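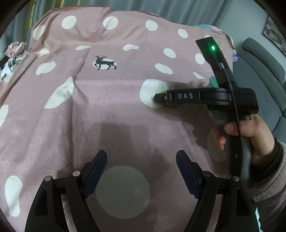 Kellura, 23rd September

I have a soft spot for a patterned bedsheet, and the pink one with the white dots and the little deer is my favorite by a mile. I've been meaning to write about sheets in this newsletter since January (Aldana Urrutia keeps asking me when, so hi, Aldana!), and this week I finally have a reason, because I've been using mine for everything except sleeping.

It started with the fruit. I sort my fruit on the bed now. I know how that sounds! But my kitchen counter is the length of a baguette, the table is covered in seed packets, and the bed is the one big flat surface I own. So on goes the sheet, pulled more or less straight -- I gave up on ironing it a while ago, and there's a crease down one side that I think is with me for life -- and out come the bags from the Saturday stall.

What I like about the deer is that they're easy to miss. You notice the dots first, big ones and small ones, some of them more like beans than circles once the cloth bunches up, and then there's this black deer lifting one front leg as if it heard you come in. My niece spent a whole rainy afternoon looking for them and refused lunch until she was done.

Anyway, fruit. I'm a mixed bowl person. My mother kept the apples with the apples and the lemons with the lemons, and she would not have put a tomato anywhere near a mandarin, but I love the colors all jumbled together. I use a wide plastic bowl, a teal-green one, nice and roomy so you can see what you've got without digging around.
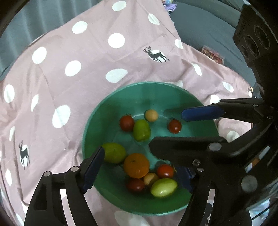 The cherry tomatoes are the ones I snack on, and I'm picky about the dark ones, which I save for last. The lime is for Thursday's soup. The mandarin will be gone by tonight, let's be real. If you keep a mixed bowl too, go through it every couple of days and pull out anything that's gone soft, and give the bowl a quick rinse while you're at it. A cloth napkin in the bottom helps if your fruit bruises easily -- Gwenllian Mostyn swears by a folded paper towel, and we've agreed to disagree.

A few of you wrote in after the last issue asking how I get tomato juice out of cotton. Cold water, right away, then a little dish soap rubbed in with your fingers, then the normal wash. Don't put it in the dryer until you're sure the spot is gone. I did that once with a white pillowcase and I still have the pillowcase, and the spot.

Next time I want to talk about storage jars, and I'd love to hear what you do with yours. Idris Skyrme has already sent me a list of 70 uses for an old jam jar, of which I plan to try maybe four. Write back and tell me your best one, and tell me if you've got a favorite sheet, too!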